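About Us - Asitov Shared Workshop

Who we are

Asitov is a shared workshop in Plerirberg where people build small robots and automatic things for the home. We are not a factory and we don't sell robots. We have one long room, one smaller room with a door that closes well (for the noisy tools), and a kitchen corner. Members come with a project, or they come without one and join a project which is already going.

The workshop was opened by Zdzisław Witkowska, who worked for many years in repair of packaging machines and wanted a place to build things at a slower speed. At first it was only his own garage. Then two neighbors asked if they could use the drill press, and after them came their friends, and the garage became too small. Now we rent the ground floor of a former bakery. The floor is good and level, and the electricity was already strong enough for the ovens, so it is strong enough for us.

This page was written by a member and checked by other members. English is not the first language for most of us, so please write to us if a sentence is not clear.

What we build

Most of our work is with grippers. A gripper is the hand of the machine, and it is the part which people want to change most often. Somebody builds an arm from a kit, the arm moves nicely, and then it cannot pick up a spoon. So they come to us and we begin to talk about fingers.

Our main project has the name Lis. It is a hand-held gripper, which means that a person carries it and does the movement with it, and no arm is needed. We started with this because an arm costs a lot of money and also takes the whole bench. With a hand-held tool you can learn very much about the shape of fingers, how wide they must open, and where the person's wrist becomes tired. When the fingers are good, the same fingers can go on an arm later.

The body of Lis is printed in plastic, in many separate parts. The first version was one big part, and when a corner broke we had to print everything again. It took the night and a good portion of a spool. Now every finger is its own piece and is screwed to its bracket. If you break a finger, you print a finger.

For the screws we use small threaded inserts of brass. They are pressed into the plastic with a hot soldering iron. New members always want to do this fast, and then the insert goes in crooked. Please go slowly. Let the iron do the work, stop when the insert is a little above the surface, and press it flat with a piece of metal while the plastic is still soft. We keep a box of spoiled parts for practice, and you should spoil three or four of them before you work on the real one.
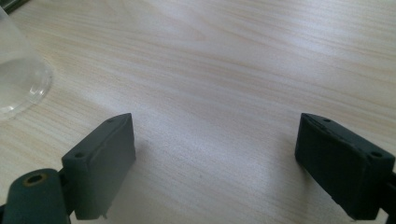 The question we discuss most is how the flat side of the finger should be. A hard, flat finger is easy to print and easy to measure, but it touches a round thing only along a line, and a thin cup wall bends inside before you have a safe hold. A soft pad holds better. It also collects dust, and after some weeks it must be washed or changed. We tried rubber from a bicycle tube, a thin silicone sheet, and the foam that people put on window frames. The bicycle tube was the best of these for the price, but it leaves a gray line on light surfaces.

Another member project is called Gituta. It is a small feeder for screws, which shakes them along a track until they lie all in the same direction. It is very loud and we love it. It was built from an old speaker and a track that was printed in sections, and the present track is 53 centimeters long. Gituta will never be finished, I think, because each time it works with one kind of screw, somebody brings another kind.

How a project goes here

You first tell us what you want to build, in a few sentences, on paper or in an e-mail. A drawing is welcome even if you draw badly. One of the older members will sit with you and ask questions. What must it pick up? How heavy is it? Who will hold the tool? Will it be used by a child? We don't do this to stop you. Many projects become smaller after this talk, and a smaller project has a better chance to be ready before you lose interest.

Then you make the first version from cardboard, wood or anything else that is cheap. We ask this also from people who draw very well on the computer. A cardboard finger taped to a wooden stick will show you in ten minutes that your finger is too short.

After this comes the printing. We have two printers which are open for all members and one which is reserved for longer jobs. You write your name and the printing time on the board next to the printers. When your part is ready, please take it off and clean the plate. For grippers we print the fingers lying on the side, so the layers go along the finger and it doesn't snap where the bracket pulls on it. Holes come out a little too small on our printers. Make them bigger in the drawing or clean them with a drill by hand, both ways are fine.

The electronics come last. For a hand-held tool maybe you don't need any. If you want to measure how far the jaws are open, or how strong you press, we have a drawer with sensors and a member who can show you how to read them. Bring your own laptop if you can, the one in the workshop is old and it takes a long time to start.

Testing is done on the kitchen side, with household things: cups, sponges, clothes pegs, a bag of rice. We prefer plastic cups to glass ones for the first tries, and we ask you to keep them so until the fingers close evenly. If one finger arrives before the other, it pushes the object to the side, and on a smooth table a light cup will run away from you. Check this with open jaws and then with a sheet of paper between the fingers. The paper should stay in the middle and should not turn.

Please write down your tests. Two lines are enough - what you tried to pick up and what happened. We have a common notebook for Lis, and at the last look there were 1175 grips in it, good and bad together. The bad ones are more useful for reading.

The room and the tools

The long room is 62 square meters. There are benches along both walls and one big table in the middle, which belongs to everybody and must be empty in the evening. In the closed room you find the drill press, a band saw, a small lathe and the grinder. You can use the hand tools from your first visit. For the machines in the closed room you need an introduction, also if you have worked with such machines before. It takes about an hour for each machine and we do them in small groups.

We have a shelf with leftover material which is free to take: pieces of plywood, aluminum profiles, ends of filament, and motors from old printers. Screws are not free, but there is a jar and you put in what you think is right.

There is no shop in the workshop. If you need special parts, we order together once in a month to save on the shipping.

Rules, as few as possible

Eye protection in the closed room, always, also when you only came to ask something.

Long hair tied, no gloves at the drill press, no loose sleeves.

The soldering iron goes back in its holder and the switch is off when you leave. The last person looks at all switches one more time.

Don't take apart a project which is not yours. If it lies on the middle table for days, ask on the board first.

Children are welcome together with an adult who stays with them.

Membership

A full membership costs 300 for the year, and you can pay it in two parts. It includes the key, a box on the shelf with your name, and the use of all machines after the introduction. Filament is weighed and paid separately. Students and people without work pay half, and you don't need to bring any paper to prove it.

If you only want to see how it is, come on an open evening. You don't have to sign up. Somebody will show you the room, and if you have something broken with you, it is likely that three people will open it before you have taken off your coat.

We also receive groups from schools, up to ten pupils in one visit. They build a simple two-finger gripper from wood strips, string and a spring, and they can take it home. Teachers should write to us some weeks before, so we can cut the strips.

What we are doing next

For Lis we want to make the handle thinner. People with small hands say that they cannot close the jaws completely without using the second hand, and we should have listened to this earlier. There is also a plan to have longer fingers for tall cups and bottles, with the same two screws, so that you can change them in a minute. The drawings will be put on the shared drive when they have been printed and used by at least two persons who did not draw them.

We would be happy to find a member who knows about springs. We choose our springs by trying, and the drawer of wrong springs is becoming heavy.

Contact

The easiest way is the contact form on this site. We read it a few times in a week. You can also leave a note in the box at the door, on the yard side - the street door is closed from inside and we don't hear the knocking when Gituta is running.

Page last changed: 5/9/20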